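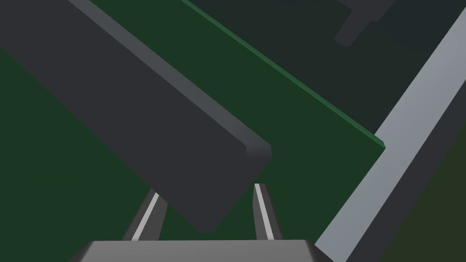 To: historic-fabric list
Date: 3rd January
Subject: Re: Lime wash over cement render, Saraç house, north elevation

> We have been asked to look at the north elevation of the Saraç house in
> Hustel. The lower storey was rendered in hard cement some decades ago and
> the owner wants it to match the limewashed rubble on the other three
> sides. The architect's note says to key the cement and put lime wash
> straight over it. Has anyone had this last more than a couple of winters?
> Also, does the conservation area consent cover removal, or would that be
> a separate application?

I would not follow the architect's note. Lime wash needs suction from the background, and a dense cement render has almost none. Keying gives you a rougher surface but does nothing for suction. The wash will sit on the face, dust off and show every trowel mark when it rains.

We had the same problem at the Irham granary in Zakiditz. The gable facing the road had a cement render over soft rubble and earth mortar, and the wall behind it was holding water up to the first-floor joists. Two of the joist ends had gone. The render looked sound from the street and rang hollow over most of its area when tapped.

What we did, in order:

Opened up a trial panel, 600 mm square, low down next to the doorway. The cement came away from the earth mortar without much force, and the stone faces stayed whole. If yours pulls the faces off, stop and think again.

Took the rest down by hand, working from the top. No breakers. The contractor priced it both ways and the difference was small once the repointing was allowed for.

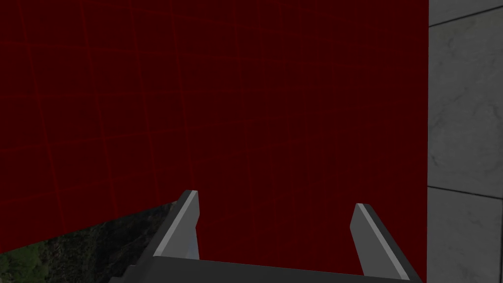
Left the wall open from the end of August with a sheet hung clear of it on the scaffold, so that air could move behind. It was still too damp to coat when we first wanted to start, and we waited.

Repointed and dubbed out in lime and coarse sand, then put on a single thin coat following the line of the stones. The old work on the other sides of the granary was never flat, and a ruled surface would have stood out badly.

Lime wash last, in thin coats, each one damped down before the next.

On consent: the one for the granary was worded as "repair of external finishes", reference 2980, and the planning office told us that this did not cover stripping a whole elevation. We had to put in a second application, 3007, with a drawing of the extent and a photograph of the trial panel. Both are on the public register if you want to copy the wording. Your office may read it differently, so I would ask in writing before the scaffold is ordered.

Two points I would want answered before going further at the Saraç house. Is the outside ground level higher than the floor inside? And is the string course at first floor stone, or was it run in cement with the render? If it is cement, it will probably have to come off too, and you will need evidence for the profile. Check whether it returns on to the east side under the limewash.

I can send the mortar schedule for the granary off list.

Regards

> Also, the owner has an old tin of the colour used on the south side, but
> the label is gone.

Have a flake from the south wall looked at under a microscope before trying to match anything from the tin.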